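Pletbridge Home Forum > Tables, Desks and Worktops > Glossy black board on a white table - am I fighting a losing battle?

nermin_k
Posts: 510

Hello all, I usually lurk over in the curtains section but this one belongs here, I think. When I moved my work table into the back room in September I wanted something over the white top, which marks if you so much as look at it, and I ended up with a big black board from Gündoğdu, the surplus place out past the feed store. It was a leftover with no label on it, so please don't ask me what it's made of. I asked the man and he shrugged very pleasantly.

I do love it. It's heavy enough to stay put and it has made the whole table feel like a proper place to get things done. But it's glossy, and glossy black shows every single thing! Dust, fingerprints, the ring from a mug, the ghost of the ring from the mug before that. I wipe it in the morning with a damp cloth and by four in the afternoon it looks like I've had a kindergarten class through.
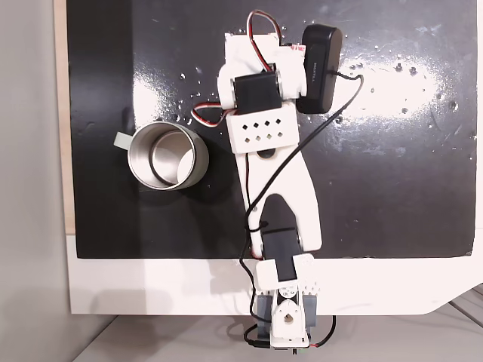 The black board on its white base

So my questions are: is there a way of cleaning it that doesn't leave streaks, and should I be thinking about dulling the shine down altogether? My brother-in-law says to sand it and be done. I'm nervous.

Nermin Keskin

oldformica
Posts: 1,934

Welcome to the worktop side, Nermin. Your brother-in-law means well, but please keep him away from it for now. If you don't know what the board is, you don't know whether the shine goes all the way through or is just a thin coat on top, and if it's a coat you'll go through it in one corner and have a cloudy patch forever. Ask me about my hallway shelf sometime.

For cleaning, two cloths. One damp, one dry, and the dry one follows right behind the damp one before the water has a chance to sit. I use the Kasten cloths, the short flat kind, and wash them without fabric softener. Softener leaves a film and you'll be chasing smears around until bedtime.

tablesaw_umut
Posts: 891

Going to disagree a little with oldformica, who I respect very much and who has talked me out of several bad ideas.

You can take the shine down safely if you go fine enough. I did a black shelf with 2,000 grit, wet, with a drop of dish soap in the water, and it came out with a soft satin look that hides fingerprints beautifully. The trick is to test on the underside first. If the underside has the same finish, you've got a free practice area the size of the whole board. Take your time, keep it wet, and wipe it down often so you can see what you're doing.

That said, what do you keep on it? If it's mostly a mug and a few small things then I might leave it alone and just change the mug habit.

Umut Coşkun

nermin_k
Posts: 510

Thank you both! Umut, I turned up one corner last night and the underside is a different finish, rougher and not shiny at all, so I suppose that's my practice area gone. Or could I flip the whole thing? It hadn't crossed my mind until I was typing this.

As for what's on it, there's the stainless steel mug, which goes wherever I go, and some small bits and pieces like the little orange-red block. I like a spot of color on the black, it's cheerful.
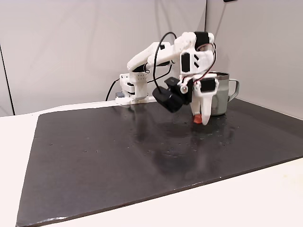

Steel mug and the little block on the dark board

It looks much more gray than black from this side, doesn't it? That's partly what makes me think a duller finish would suit me. From some angles I already have one.

pudding_and_pine
Posts: 510

Hi Nermin, same post count as you, how funny! I have a dark table too and my whole opinion comes down to one word, and the word is coaster. A steel mug with a hard bottom is going to leave tiny scuffs on gloss if you slide it, and we all slide it. I cut mine out of cork tile and glued felt to the underside. Takes ten minutes and you can make a matching set for your sister.

I wouldn't flip the board. Rough undersides grab dust and crumbs and you'll miss the easy wiping more than you think.

oldformica
Posts: 1,934

Agree with pudding on the coaster, agree on the flipping. And Nermin, the gray is light bouncing off it. Any shiny dark surface does that when you look across it toward the bright side of the room. Come around and look straight down and it'll be black again in the middle and washed out wherever the light hits.

Do you get water standing on it at all? Beads are fine for a minute or two, but around here the water is hard and every bead that dries leaves a little white circle behind.

nermin_k
Posts: 510

Oh, you're good. Yes, I get drops, and those white circles are exactly what I couldn't put a name to. I had been blaming the cloth this whole time.

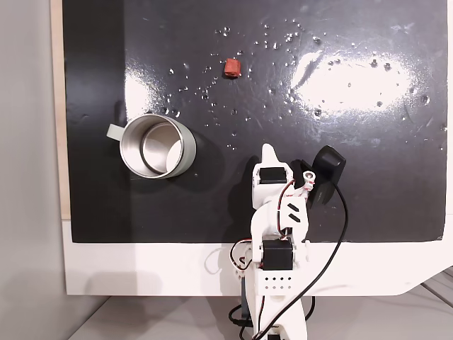
Drops around the red block, mug at the left, and a big patch of glare

They're really rather pretty, like the hood of a car after rain, but I understand now that pretty is how they get you. Is there anything for the circles that are already there? I have the Dreson spray under the sink, the lemon one, but I haven't dared.

tablesaw_umut
Posts: 891

That beading is handsome, I'll give it that. I'm softening on the sanding. A surface that beads like that is a pleasure to wipe, and once you scratch it up, even very finely, water tends to spread out and cling.

For the circles try plain white vinegar, one part to four parts water, on a cloth and never poured on. Test a corner, wait, rinse with clean water, dry it right away. I'd skip the lemon spray until you know what the board is.

pudding_and_pine
Posts: 510

Vinegar on a mystery surface makes me itch, sorry Umut. I'd start with warm water and a bit of dish soap and leave the damp cloth lying over the spots for five minutes. Half the time they lift with that alone. Vinegar only if they don't.

And for the glare, could you turn the table a quarter turn? Or a light curtain. You're from the curtains section, you must have opinions.

nermin_k
Posts: 510

I have so many opinions about curtains! There's a length of cream voile in the closet I bought for the landing and never hemmed, and it might do nicely.

Soap and a warm cloth first, then, and vinegar in the corner if that fails. No sanding, which I'll let my brother-in-law hear about gently. Pudding, what glue did you use for the felt? My last attempt peeled off inside a week, and I have plenty of dark green felt left over from the chair feet.

pudding_and_pine
Posts: 510

Ordinary white craft glue, spread thin with an old card right out to the edges, then a stack of cookbooks on top overnight. Dark green sounds lovely with the black. Cut the felt a hair smaller than the cork or it fluffs up around the rim.

oldformica
Posts: 1,934

And dry the bottom of the mug before you set it down, coaster or no coaster. Cork holds onto water longer than you'd expect.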